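Cuaderno de taller, octubre. Banco 2, entrada de las 16:10

Sigo con el sensor de humedad de sustrato para las macetas del patio. Placa Vuko a 3,3 V, sonda capacitiva Altik, lectura por el ADC de 10 bits (0 a 1023). El objetivo de hoy era cerrar la calibración y decidir si la sonda resistiva vieja se tira o se guarda.

Calibración en seco: sonda al aire, lectura alta y estable, con deriva de unas pocas cuentas al tocar el cable. Calibración en agua: sumergida hasta la marca, sin pasar de ahí, porque la electrónica de la cabeza no está sellada. Falta darle barniz. Raed Sayegh propone termorretráctil con adhesivo; lo probamos en una unidad y se compara.

Primera serie con muestreo cada 400 ms. Demasiado ruido. Segunda serie promediando 30 lecturas antes de guardar: la curva queda limpia y ya se distingue el riego del goteo residual. El promedio va en firmware, no en la hoja de cálculo, para no repetir la discusión de la otra vez.

Ojo con la alimentación. Con la fuente Negi el cero se mueve al arrancar el relé de la bomba. Con pilas no pasa. Añadido condensador entre 3,3 V y masa, lo más cerca posible de la sonda. Mejora, pero no desaparece. Pendiente mirar si la masa del relé vuelve por la misma pista.

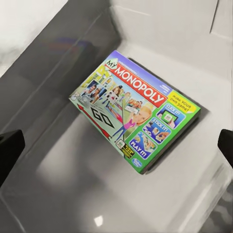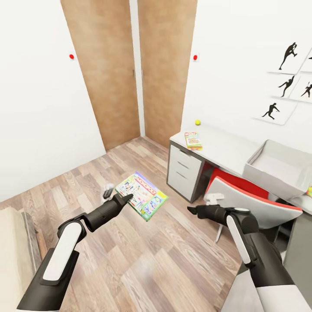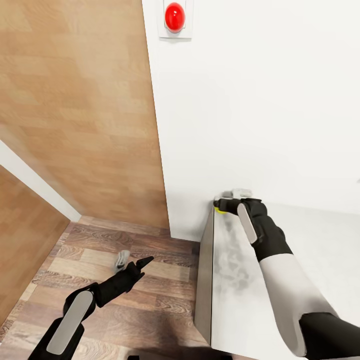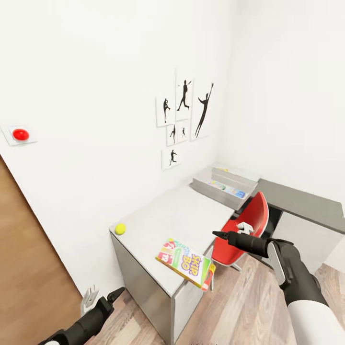 Sustrato: la mezcla Pistow (fibra de coco y perlita) da lecturas más secas que la tierra de jardín con el mismo peso de agua añadido. Era de esperar por la densidad. Consecuencia práctica: hace falta una tabla por mezcla. He dejado dos en la memoria, coco y tierra, seleccionables con el puente JP1. Abierto, coco. Cerrado, tierra.

Profundidad de inserción: cambia mucho el resultado. Si la sonda queda floja o con una bolsa de aire al lado, marca seco aunque la maceta chorree por debajo. Procedimiento: abrir hueco con la varilla, meter la sonda, apretar por ambas caras, regar una vez y esperar antes de anotar nada.

Sonda resistiva: electrodos comidos, el positivo casi sin baño. Se descarta. Guardo el comparador y el potenciómetro de ajuste en el cajón de recuperados.

Umbral de riego provisional: el punto medio entre seco y agua, con histéresis. Sin histéresis el relé castañetea en cuanto la lectura ronda el valor.

Pendiente:
barnizar las cabezas de las sondas
separar masa de relé y masa analógica
repetir la serie de coco con la maceta grande
preguntar a Raed por el conector estanco, el que hay no cierra con cable de este diámetro

18:40. Dejo registrando toda la noche con pilas, bomba desconectada, puente abierto.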